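Upendo Ndung'u
August, and the grocery store on Villitz Avenue already has a full aisle of Halloween candy. I went in for dish soap. I have some complaints about the way this stuff gets sold, so settle in.

Upendo Ndung'u
First one: "fun size." There is no legal meaning to it that I've ever been able to find. It means whatever the bag wants it to mean this year. I kept an empty bag from last fall and compared. Same price on the shelf tag, 11 fewer pieces.

Upendo Ndung'u
The bag itself is the same height, by the way. More air at the top. They also moved the piece count from the front to the back, under the fold. I'm sure that was a design decision.

Upendo Ndung'u
Second: the "variety" bag. Go ahead and sort one. You will get a big pile of the cheap stuff and a small pile of the thing in the giant photo on the front. The label says "assorted," and assorted doesn't promise you anything.

Upendo Ndung'u
My sister-in-law Paula Avram swears by the warehouse store. Fine. I did the math on their 203-piece box and it came out two cents a piece better than the store bag, before the membership. You'd need to hand out candy until you were ninety.

Upendo Ndung'u
Bucket and candy: 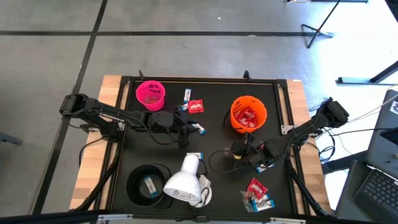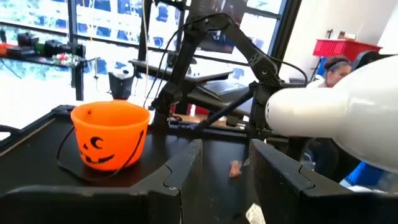
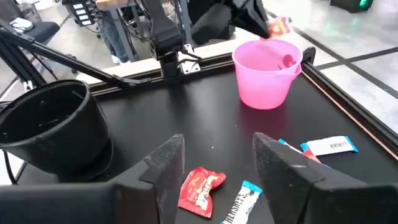 Upendo Ndung'u
Third complaint is the "early bird" sale. Buy now, save 20 percent! Save compared to what? The October price doesn't exist yet. They'll set it in October, and then there'll be a sale off that one too.

Upendo Ndung'u
And be realistic about what happens to candy bought in August. It goes on top of the fridge. By Labor Day you're into it. By the middle of September you're buying the second bag, and I would bet money the store knows that better than you do.

Upendo Ndung'u
Someone's going to bring up that survey that went around our neighborhood group, the one claiming the average house gives out 700 pieces. I asked Stavros Vlachou where he got it. He got it from a coupon site. The coupon site sells candy.

Upendo Ndung'u
We had 58 kids last year and I thought that was a busy night. Two each, and there was still a bowl left over in November. Nobody on my block is getting through 700 of anything.

Upendo Ndung'u
Reply to Analyn Fajardo: yes, I looked at the Findunlow store brand. The chocolate ones say "chocolatey." Read that word again slowly. If it was chocolate they'd say chocolate.

Upendo Ndung'u
Reply to Dzintra Hunt: I don't buy the "it's for the kids, who cares" argument. Kids care plenty. I traded candy on a living room carpet for years and everybody at that table knew exactly what a bad house was. OK, carpet, not table. You know what I mean.

Upendo Ndung'u
Also not convinced by the "healthier treat" shelf. Same sugar as far as I could tell from the back, green lettering, a dollar fifty more. There was a leaf on it.

Upendo Ndung'u
What I do, for whatever it's worth: wait until the second half of October, look at the price per ounce on the little tag and ignore the big sign. Buy one kind of thing people like. Skip anything with a cartoon ghost on it, you're paying for the ghost.

Upendo Ndung'u
If the tag gives you price per "each" on one bag and price per ounce on the one next to it, get your phone out and divide. I have seen that on three shelves in a row and I've stopped believing it's an accident.

Upendo Ndung'u
Forgot the dish soap. Going back tomorrow. Their soap went from 24 ounces to 21.6 and I have thoughts on that too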